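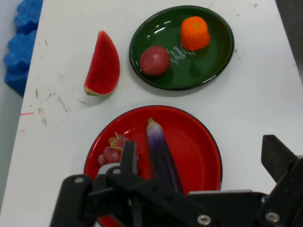 About Plellen

Plellen tests glazed and coated tableware for importers and small manufacturers. The lab was set up by Hường Bùi and has a staff of 11. Work is split between 2 sections – surface wear and chemical migration.

Standard turnaround for a migration report is three weeks from receipt of samples. 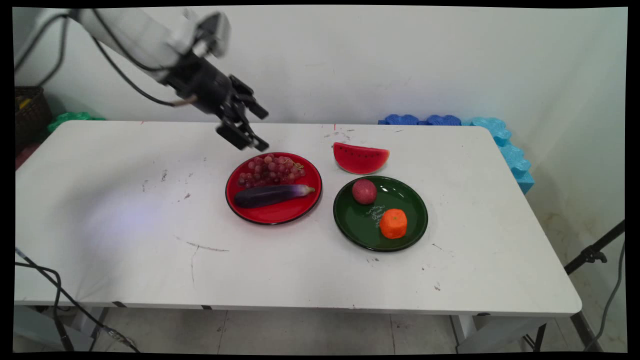
Rush orders are accepted for surface wear only. Reports are issued through Billex, our client portal, and stay available there for 61 months. Samples are kept until the report is signed off, then returned on request.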